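Tool rolls vs. small hard cases for a bench kit: worth it or just looks nice?
General tools and storage / 37 replies shown in full view / page 1 of 2

gritbucket
2 Sep 2026

I keep getting told to buy a tool roll. My brother-in-law has one, two people at work have one, and every "organize your small tools" article ends with one. I have yet to hear a reason that holds up once I ask a second question.

What I have now is a hard case by Brokard, the flat kind with a molded tray. It's ugly, and the latch needs a thumb like a vise. But I open it and every driver is in its hole. If a hole is empty, I know before I leave the job.

So convince me. What does a roll do that the case doesn't? "It looks good on the bench" doesn't count.

ohm_sweet_ohm

It takes less room in a bag. That's most of it. A hard case is the same size whether it holds 22 bits or two. A roll shrinks down when you take things out.

gritbucket

Who takes things out? I bought the set to have the set.

pennywasher

I carry about half of mine. The other half came with the kit and I have never touched it. There are security bits in there for screws I have never met in my life.

I've had a Fostetti roll for three years. Fine for phone and laptop repair, clock stuff, eyeglass screws. I would not put pliers in it.

ohm_sweet_ohm

Agree on the pliers. Narrow slots are for narrow tools. People stuff a crimper in there, stretch the elastic and then say rolls are junk.

tinsnip_larry

They are junk though. I've had two. The elastic goes first, then the edge binding starts to fray where it folds, then you have a napkin full of screwdrivers. You can't clean them either. One leaky tube of grease and it smells like a transmission forever.

pennywasher

What brand were the two?

tinsnip_larry

One was a Kamolrat. The other had no name on it, which should have told me something.

bevelcat

I'll put mine up since the thread is all talk so far. It's the middle size, on the table where I do repairs. Left flap is down flat the way I leave it.

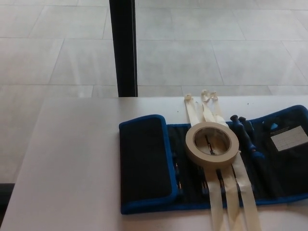 Open on the bench, tape parked on top.

I like it. I'm not going to say it changed my life. Drivers go in the slots, the flap folds over them, the whole thing goes in a drawer. I paid 11 dollars more than I would have for a plastic case and I'd do it again.

gritbucket

OK, thank you for a real one. Questions, and I'm not trying to be a pain.

1. The tape. Does that have a pocket, or does it just ride on top?
2. With the flap lying there like that, how do you tell if something is missing from the left end?
3. How long have you had it?

bevelcat

1. No pocket. It sits wherever I drop it.
2. I lift the flap.
3. Eleven months.

gritbucket

See, number one is my whole complaint. Masking tape is the thing I reach for most in small repair. I use it to hold screws in order, label cables, keep a panel shut while I find the right bit. And the fancy organizer has no place for it. So now you have an organizer plus a loose thing, and the loose thing is the one that gets lost.

stubnail

Does your hard case have a place for tape?

gritbucket

No.

stubnail

Well then.

gritbucket

I didn't say the case was perfect. I said the roll has to be better to be worth switching.

ohm_sweet_ohm

Get the narrow tape, half inch or so, and the small core rolls. It'll sit in the middle of a roll when you wrap it up and you just wrap around it. Makes a fat bundle but it doesn't fall out. I've done that for years.

tinsnip_larry

And then the tape gets squashed into an egg and won't unwind right.

ohm_sweet_ohm

Mine hasn't. I don't sit on it.

quarterturn

Going back to the flaps, because I think people buy these without looking at how they close. There are two kinds. One kind has a long strip along the top that folds down over the handles, then you roll from one end. The other kind has a flap at each end that folds in. They are different tools for different people.

With the long strip, nothing slides out if you carry it sideways. With end flaps you get padding over both ends but it depends on the pockets gripping. For a drawer either one is fine. For a backpack I want the strip.

pennywasher

I hadn't thought about it like that. Mine has the strip. The Ullia ones at the hardware place by me are all end flaps.

tinsnip_larry

Two ways to do a thing badly.

bevelcat

Another of mine, right side lifted.

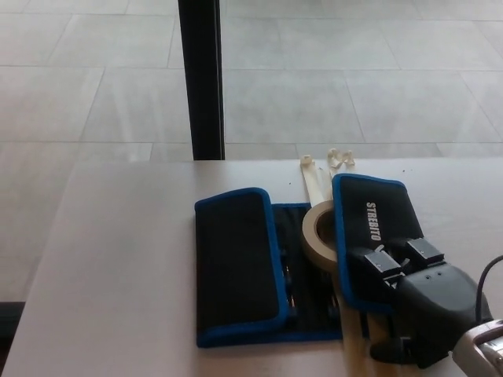

End flaps also come in for a different complaint from me, and it has nothing to do with what falls out. They eat bench. A hard case opens up and out of the way. A roll opens flat, and then each flap wants its own patch of table on top of that. Look at how bevelcat's STREBITO lies: the left flap is folded over toward the middle and hides most of the length of whatever is in those slots, and the right one is a tall panel with the name down it that has to go somewhere too. If I fold the left one out, I lose that much more table. If I fold it in, I can't see my drivers. I work on a desk that is 22 inches deep and I share it with a printer. That is my math and maybe not yours. (quarterturn again, sorry.)

bevelcat

Fair. In normal use I throw the left flap out to the side. I have the table for it.

gritbucket

I was coming around until "I throw it out to the side." So the real answer is that a roll is great if you have a big clear table, and if I had a big clear table I wouldn't be worried about storage.

stubnail

You could hang it. Two hooks on a wall or the side of a shelf, unroll it straight down. I did that with an old canvas one for chisels.

quarterturn

Chisels have weight to them and canvas pockets are deep. I would want to test these little elastic slots before I hung a set of tiny drivers over a hard floor. Tile eats tips. I've dropped a small Phillips on tile from bench height and it was never right again.

stubnail

OK, hang it low.

mossback

Long time reader. Can somebody explain the love for black fabric inside these things? Black fabric, dark handles, narrow slots. I'm 61 and I need a flashlight to find a flathead. The blue edging is nice, I'll grant that, since you can at least tell where one panel stops and the next one starts. But the edge of the panel isn't what I'm hunting for. Line the inside with something light. Gray, tan, anything.

pennywasher

YES. This is the best point in the thread. I put a dab of nail polish on the end of every handle, one color for Phillips, one for Torx, one for flat. Took ten minutes and I wish I'd done it the first week! It does wear off if you're rough on them, so keep the bottle.

mossback

Nail polish, I can do. My wife has every color made.

tinsnip_larry

Or buy a case with a light tray and skip the makeup.

pennywasher

Larry, you're allowed to just not like them.

tinsnip_larry

I am using that right now.

ohm_sweet_ohm

For what it's worth, the thing that sold me was noise. I used to carry a plastic case up and down stairs in an apartment building and it rattled like a box of forks. The roll doesn't make a sound. If you work in other people's homes while the baby is asleep, you notice.

gritbucket

Huh. That one I'll write down. Nobody at work brought up noise.

Price check while I'm here. The Fostetti with the long strip is 141 with tools in it at the place I usually buy from, which is silly for what it is. I already own the drivers. Does anyone sell the good ones empty?

quarterturn

Kamolrat used to sell theirs empty. I don't know if they still do. Measure your handles first, at the fattest part. That's what decides whether they fit, and half the listings only give you the length of the pocket.

tinsnip_larry

The Kamolrat is the one that frayed on me.

quarterturn

Yes, you said. How old was it?

tinsnip_larry

Over 11 years.

quarterturn

Larry.

tinsnip_larry

It still frayed.

bevelcat

I'd be happy with 11 years out of mine.

gritbucket

All right. I'm going to keep the Brokard for going out on jobs, where I need to see an empty hole at a glance and can't be lifting flaps. I'll look for a cheap empty one with the long strip for the stuff that stays home, and I'll try wrapping it around the tape like ohm said. If it's a napkin full of screwdrivers by next October I'm coming back here to say so.

mossback

What kind of polish holds up best, regular or the gel?

pennywasher

Regular, two coats. Wipe the handle with rubbing alcohol first and let it dry overnight before it goes back in a slot.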